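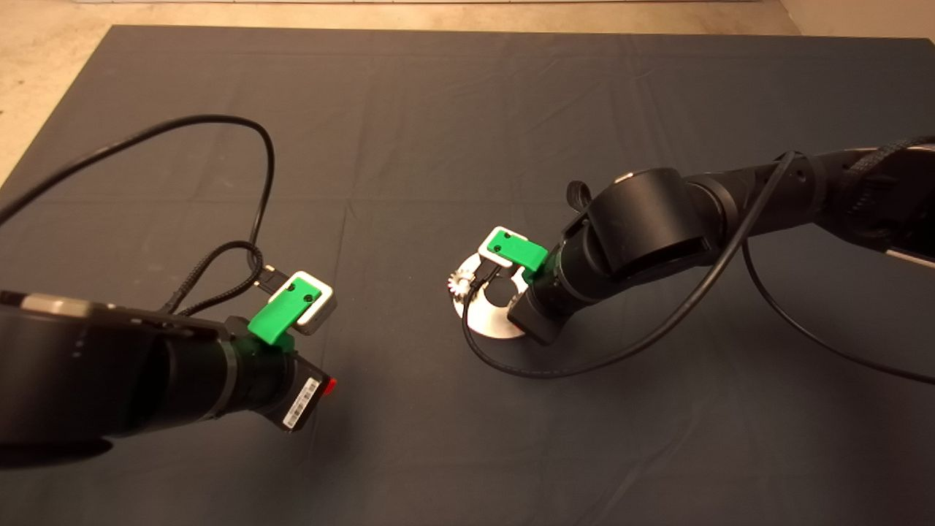

짙은 회색 천과 양쪽의 로봇 팔

술을 끊은 지 일곱 달이 됐다. 슈탄다우(Standau)로 이사 오고 나서 퇴근 후 맥주 한 캔이 습관이 됐고, 그게 세 캔이 되더니 나중에는 와인까지 같이 사게 됐다. 회사에 지각한 적은 없다. 그래서 오래 괜찮다고 생각했다.

5월에 건강검진에서 간 수치가 높게 나왔다. 의사는 얼마나 마시느냐고 물었고 나는 절반으로 줄여서 말했다. 집에 와서 카드 내역을 봤더니 주류 판매점에서 쓴 돈만 1246유로였다. 아내한테는 그날 저녁에 말했다. 아내는 알고 있었다고 했다. 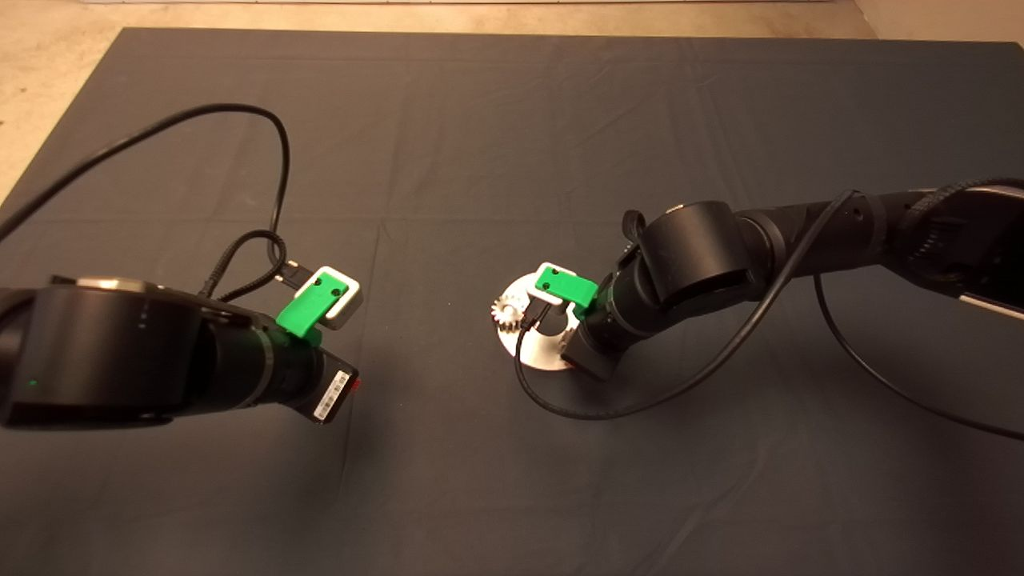 처음에는 혼자 해 보려고 했다. 집에 있는 술을 다 버리고 탄산수를 사 놓았다. 열흘 갔다. 그다음에 찾아간 곳이 동네 상담소다. 담당은 안카 코스타케(Anca Costache) 씨였고, 첫 상담에서는 마신 날과 시간을 적어 오라는 말만 들었다. 적어 보니 거의 다 저녁 7시 전후였다. 그 시간에 집에 있지 않기로 했다. 퇴근하면 20분을 걸어 도서관에 갔다가 저녁을 먹으러 들어온다.

모임도 나간다. 여기 말이 서툴러서 처음 몇 번은 듣기만 했다. 코르넬(Cornel) 씨가 옆에서 천천히 다시 말해 줬다. 이 사람은 나보다 훨씬 오래 끊은 사람인데, 한번 다시 마신 적이 있고 그 얘기를 숨기지 않는다. 나도 8월에 한 번 마셨다. 회사 송별회였고 두 잔이었다. 다음 모임에서 그대로 말했고, 다들 듣고 나서 다음 사람 차례로 넘어갔다.
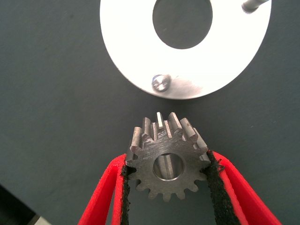 잠은 두 달쯤 지나서 나아졌다. 그 전에는 새벽 네 시에 깨서 다시 못 자는 날이 많았다. 단것을 많이 먹게 돼서 몸무게는 오히려 늘었다. 간 수치는 재검에서 내려갔는데 아직 정상 범위는 아니다. 의사가 다음 검사 전까지 지금처럼 하라고 했다.

한국에 계신 부모님께는 아직 말씀드리지 않았다. 아버지도 매일 드시던 분이라 무슨 말을 하실지 짐작이 안 된다. 설에 들어가면 상에 술이 올라올 텐데, 그때 뭐라고 할지 안카 씨와 미리 얘기해 두기로 했다. 다음 상담 때 비행기 날짜부터 들고 가야 한다.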